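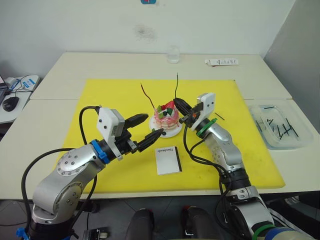

Imagen 1. Pastel decorado en plato blanco, sobre tabla de corte amarilla.

Incidencia 258 - Portal de pedidos Clulline
Servicio afectado: formulario de encargos de pastelería
Prioridad: media
Estado: en seguimiento

Descripción
El obrador Aliyu comunica que, desde la actualización de junio, los encargos con texto de dedicatoria se registran sin dicho texto. El pedido se confirma al cliente con normalidad, pero la hoja de producción llega con el campo en blanco. Los encargos sin dedicatoria no presentan anomalías.

Actuaciones
09:40 - Se reproduce el error en el entorno de pruebas. Solo se produce cuando la dedicatoria contiene tildes o la letra ñ.
10:15 - Se revisa el módulo de impresión Horix. El texto ya llega vacío a dicho módulo, por lo que se descarta como origen.
11:30 - Se localiza una discrepancia en la codificación de caracteres entre el formulario y la base de datos. Se traslada el caso al proveedor Wuvar.
13:05 - Wuvar facilita una corrección provisional. Se aplica y se realizan tres encargos de prueba; dos se imprimen correctamente y el tercero, con comillas tipográficas, sigue perdiendo el texto.

Solución temporal
Hasta nuevo aviso, se ruega a los establecimientos que anoten la dedicatoria en el campo «Observaciones» y que eviten las comillas - el resto de signos puede emplearse sin restricción.

Pendiente
Corrección definitiva por parte de Wuvar y recuperación de las dedicatorias afectadas a partir del registro de confirmaciones.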